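Questions about the Irnisetti Sighting Archive

Last changed: Apr 16, 2001

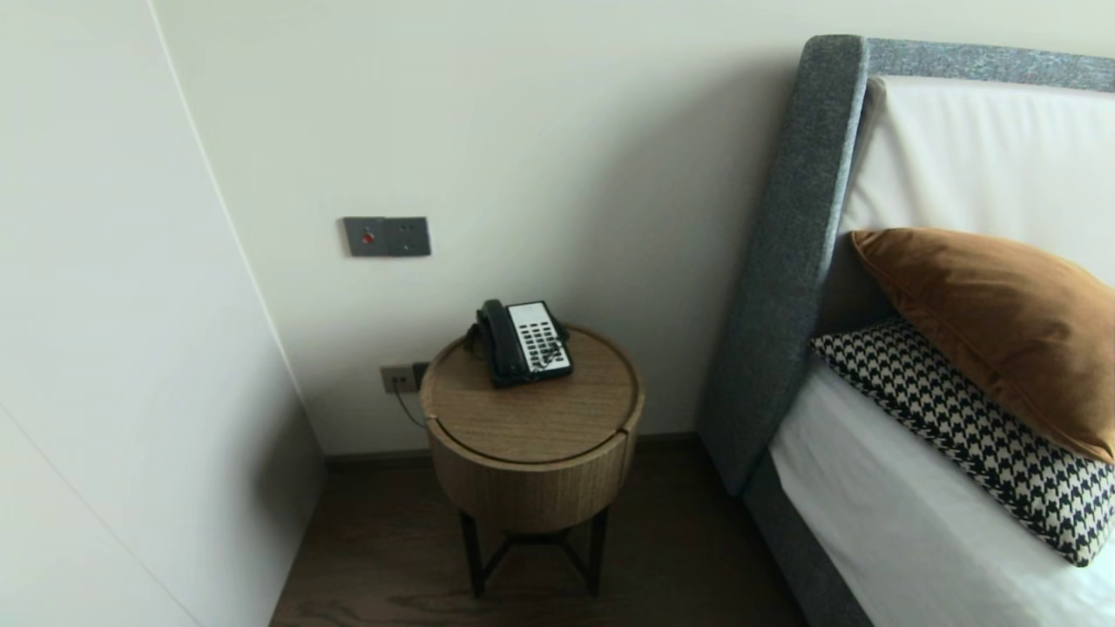 We receive many letters with the same questions, so I have collected the answers on one page. Please read it before you write to us. If your question is not answered, the address of the archive is on the contact page.

What is the archive?

It is a collection of reports from people who saw lights or objects in the sky and could not explain them. At present it holds 1,176 reports. The oldest ones were collected on paper by Ailsa Rutherford, who gave us her folders when she moved away from Mutitz. We are still typing them, and it goes slowly, for her handwriting is small.

Do you believe that the objects come from another planet?

The archive has no opinion on this. Among the persons who work on it there are different opinions, and we have agreed to keep them out of the reports. My own view is that most cases have an ordinary cause and a small number have not been explained yet.

How do I send a report?

Use the form, or write a letter. We need the place, the hour, the direction you were looking, how long it lasted, and the weather. Please write it down before you talk with other witnesses. A drawing is welcome also when you cannot draw.

Can I report something that I saw as a child?

Yes. Such reports are kept in their own section, because the dates are often uncertain. Write only what you remember yourself and mark what your parents told you later.

Will my name be published?

No, unless you ask for it in writing. We put the initials and the nearest town. If the town has fewer than 900 inhabitants, we put only the district.

What do the numbers after each report mean?

They are the grade, from 1 to 9. Grade 1 means that we found a cause and are satisfied with it. Grade 9 means that there was more than one witness, the witnesses were apart from each other, and we have found no cause. The grade says nothing about the honesty of the witness.

Why was my report given grade 1? I know what I saw.

We do not doubt that you saw it. Very often it is Venus, an airplane with landing lights, or a weather balloon. If you think that we are wrong, send us the reason and a second person will read the case again. In March we changed two grades in this way.

What happened to the Bolger photographs?

They were removed at the wish of the owner. The text of the report is still there. We do not have copies to send, so please do not ask for them.

Is there any news about the Sukau lights?

We have 20 reports from Sukau, all from the same winter. Several of them speak of an orange light above the river which moved against the wind. The case is open. We would like very much to hear from anybody who was on the ferry road at that time.

May I use the reports in my book or on my own page?

You may quote short parts if you name the archive and give the report number. For a whole report you must first ask us, and we will ask the witness.

How soon will I get an answer?

Usually in two or three weeks. In summer it takes longer.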